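Plima gripper service kit: review
By Ming-te Tsao
Last updated: January 13, 2024

Print this page | E-mail this page

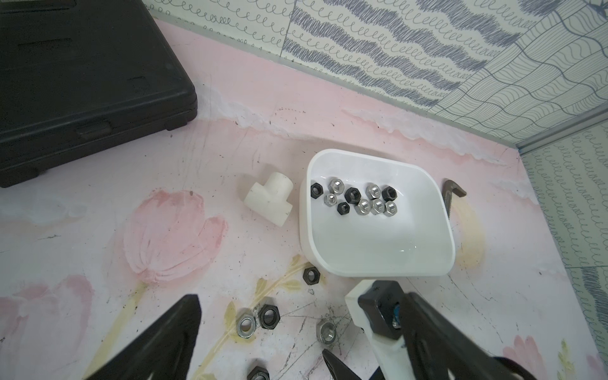
I bought the Plima service kit in April to look after the gripper on our Narkora arm, which spends its working day picking up small hardware and putting it in trays. It cost 998 and came from Prundex. The arm had done 2,779 hours by then and the fingers had started to close unevenly, so a nut would turn in the grip and drop short of the bowl.

The kit has a feeler gauge, a set of hex keys, a torque driver, finger shims, a tube of grease and a printed booklet. The hex keys are ordinary. The torque driver is the part worth paying for. It clicks clearly at the low settings, and the finger screws on this gripper strip easily if you do them up by feel.

Fitting the shims took me most of an afternoon the first time. You take the fingers off, clean the seats, put a shim behind the one that lags, refit and measure the gap again. The booklet gives the order for doing this but leaves out that the arm should be parked with the wrist pointing down. With the wrist level I got a different reading every time. I do it in 20 minutes now, plus the test.

For the test I use mixed hex nuts, black and silver, some in a shallow white bowl and some loose in front of it. Black nuts are harder for our vision software than silver ones, so a mixed lot is a fair check of the whole job. I leave a few bulky things nearby as well, a pipe tee and a wrench, to see that the arm keeps clear of them on the way in. Nuts lying flat are the difficult pick. If the fingertips are even slightly out of line, one touches the board first and pushes the nut away.

After shimming, the gripper went back to closing square and has needed adjusting 2 times more. I also tried the cheaper Su kit on the same gripper. Its shims come in only one thickness and the driver has no click — I would not buy it again.

Complaints. The grease tube is small and the cap splits. The shims are not marked, so keep them in their packet or you will be measuring each one. Spare shims come in packs of 5 and took a fortnight to arrive.

If you run one gripper and it is still new, wait. If yours has done a couple of thousand hours, the kit is worth the money for the driver and shims. Buy your own grease.

Print this page | E-mail this page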